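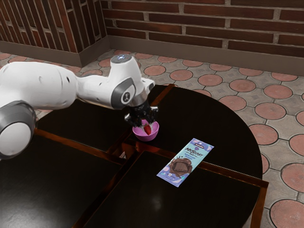

A robot arm reaches for a strawberry in a pink bowl. (Image: computer rendering)

The Datska ceasefire: your questions

Last updated 29/11/2018

I've been writing about the Datska valley on this blog for a while now and the same questions keep landing in my inbox, so I've put my answers on one page. I'm not a diplomat or a soldier. I read the monitoring reports, I visit when I can, and I talk to people on both banks (my accent is terrible on both of them). If you want the long version of anything, it's probably in the archive.

So is there a war or not?

Depends who you ask! The shooting mostly stopped when the Afridi agreement was signed, but there's no peace treaty and there never has been. What we've got is a ceasefire, a line on a map, and two governments that still print maps showing the whole valley as theirs. I call it a ceasefire because that's the word in the document.

Who are the two sides?

Zever holds the north bank and the hills behind it. Zosanside holds the south bank, the railroad and most of the good farmland. The Datska is the river in between, and people use the name for the valley too, which gets confusing fast. When I write "Datska" I mean the valley. When I mean the river I say river.

What's Afridi? Is that a person?

I get this one a lot. Afridi is a town, a small one with a big hotel, and the talks were held there. So "the Afridi line" and "the Afridi agreement" are both named after it. The town itself is well outside the disputed area and as far as I can tell would like its hotel back.

How long is the line?

It runs 135 kilometers, mostly along the river but not always. In the east it leaves the water and cuts across open fields, and that's the stretch you hear about whenever something goes wrong. Heavy weapons are supposed to stay five kilometers back on each side. Both armies say they comply, and both say the other one doesn't.

Who checks?

There's a monitoring mission with 30 unarmed observers. They drive around in daylight, write down what they see and hear, and publish a summary. They can't make anybody do anything. I used to be pretty snotty about that, but I've changed my mind – a written record is worth something when each side is telling a different story by dinnertime.

What happened in August?

Shelling near the eastern fields, two nights in a row, and then a third night that may or may not have been shelling. The observers recorded explosions but couldn't say who fired first. Zever blamed Zosanside, Zosanside blamed Zever, and the hotline the two commands are meant to use went unanswered until the second morning. A pumping station was hit and the villages downstream had to have water trucked in. I wrote three posts on it at the time and got one thing wrong (the pumping station is on the south bank, sorry, it's been fixed).

Can people cross?

Yes, on foot, at the old road bridge. You need a permit, and you need patience. Most of the people in line are older folks going over to collect a pension or see family. The rail bridge is still closed. There's been talk of opening it for freight, and I'd love to be wrong, but I don't expect a train on it anytime soon.

What about the people who left?

Nearly 2,850 families are still registered as displaced. Some have rented in the same "temporary" place for years and their kids have started school there. The agreement promises a right to return but says nothing about who repairs the houses or who clears the mines. To me that's the biggest hole in the whole text, and it's the part I'd bring up first if anyone ever invited me to a negotiation, which they won't.

Whose side are you on?

I get called a Zever stooge and a Zosanside stooge, sometimes under the same post. I do have opinions and I try to label them. I think both governments find the current mess easier to live with than a deal they'd have to sell at home, and I think the villagers are paying for it.

Will there be new talks?

There's a proposal to meet in Afridi again, starting with small stuff like the water supply and the permit office. Neither side has said no, so I'm mildly hopeful. If a start date gets announced I'll put up a post that day.

Can I reuse your maps?

Sure, just link back and please don't crop out the key. If you spot a village in the wrong place, leave a comment under the map with the spelling you use and I'll check it.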